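2019-12-30
By Lai-ching Lu

Print this post | E-mail this post

Year-End Review of the Cleaning Cupboard

The annual review of household supplies has now been completed. Readers who followed the earlier notes on the pantry and the linen shelf will be familiar with the procedure. The present entry concerns the cupboard beneath the kitchen sink, together with the overflow shelf in the hall, which had not been examined since March.

Condition at the outset

The cupboard was found to be in poor order. Opened packets of sponges had been placed behind the drain cleaner, where they could not be reached without removing the bucket. Two brushes had lost most of their bristles and were discarded. A bottle of floor polish purchased during our residence in Grindcombe was retained, although its cap no longer closes properly and a replacement should be found.

The household spent 860 on cleaning goods over the year, against 615 the year before. Much of the increase can be attributed to duplicate purchases. My husband, Uriel Jaramillo, and I had each been buying sponges without consulting the other, and neither of us had looked behind the bucket.

Revised arrangements for sponges

Sponges are henceforth to be stored in small sets, each in its own thin plastic bag tied at the top. One bag is issued to the kitchen and another to the bathroom. The remainder stay on the hall shelf. Loose sponges are not to be returned to the cupboard under any circumstances – a rule on which there has been some discussion in this household.

The bags were already in the house, having been saved in a drawer for several years. A light, translucent bag is preferred, as the contents can be identified without untying it. Yellow sponges with a scouring layer on one side have been adopted for dishes and for the stove. Softer cloths remain in use for glassware, and for the gray enamel pot that Shu-fen Chien was kind enough to give us.

A firm knot has proved difficult to undo with damp hands. A single loose tie is recommended.

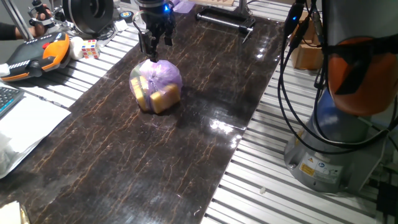
Matters carried forward

The hall shelf requires a second bracket before anything heavier is placed upon it. Keith Hollis has offered the use of his drill, and the offer has been accepted with thanks.

The question of vinegar remains open. Feng-yi Wan advises buying it in the large container, but the cupboard door will not close on a container of that height. The smaller bottles will be continued until the present supply is exhausted.

The next entry will address the drawer beside the stove – string, candles and spare keys, several of which fit no lock in the house.

Contact | Copyright Lai-ching Lu. All rights reserved. | Back to top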